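After the Night Shift: A Conversation With the Director of "Campos"

The director of "Campos" spent 17 years cutting other people's films before making one of her own. She edited documentaries for public television, then training films, then whatever Nuline sent her way. When the company offered her a small development budget, she asked for two weeks to think about it and used them to drive to the valley where her grandparents had picked fruit.

"I went to look at the packing house," she says. "I had no film in mind. I wanted to know if the building was still standing."

It was, and it was still in business. The packing house, called Campos by everyone who works there, runs a day crew and a night crew through the season. She began with the night crew and stayed with them. The finished film runs 84 minutes and never leaves the property.

We met in the office she shares with her sound editor, over a dry cleaner. She talks quickly and corrects herself often. On the wall was a paper chart of the film's sequences, most of them crossed out.

She shot for two seasons, mostly alone, and came home with 207 hours of material. Logging it took the whole winter. "I'm an editor, so I should know better," she says. "Every night I told myself to shoot less. Then someone would start talking on the loading dock and I'd go another forty minutes."

Much of the film is talk. The sorters discuss rent, knees, a cousin's wedding, the best way to fix a carburetor. There is no narration and there are no title cards naming the speakers. An early cut had both. She took the narration out after a test screening in November, when a viewer asked who the woman explaining everything was.

"It was me," she says. "I had recorded it in my closet. I sounded like I was reading a warranty."

Money was a problem throughout. The Nuline budget covered the first season and a used camera. A grant from the Diltasis fund paid for the second, and for a translator, who went through the Spanish and Mixtec conversations line by line. The translator changed the film more than any other person, the director says. Several scenes she had thought were arguments were jokes, and one she had thought was a joke had to be cut at the request of the man in it.

She showed the finished version at the packing house before it went anywhere else. They hung a sheet in the break room and ran it twice, once for each crew. The day crew wanted to know why they weren't in it.

"That was a fair question," she says. "I didn't have a good answer. I'm a night person."

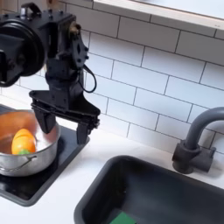 One of the night sorters remembered the screening a little differently. She said the day crew complained for five minutes and then asked to see the loading dock part again, and that her own mother had called the film too long but watched it to the end both times.

The director laughs when this is read back to her. She has heard the complaint about length from programmers as well, and she has turned down a request for a 52-minute television version. Groltell, the distributor that picked up the film this summer, agreed to leave it alone. The contract took longer to settle than the sound mix.

She is already working on something else, a film about a county records office, and says she has set herself a limit on hours. She won't give the number - she has gone past it once already. For now she is spending most of her time on the subtitles for "Campos," which she wants to redo before the theatrical run. Some of the lines go by too fast, and there is a word in the carburetor scene that she and the translator still can't agree on.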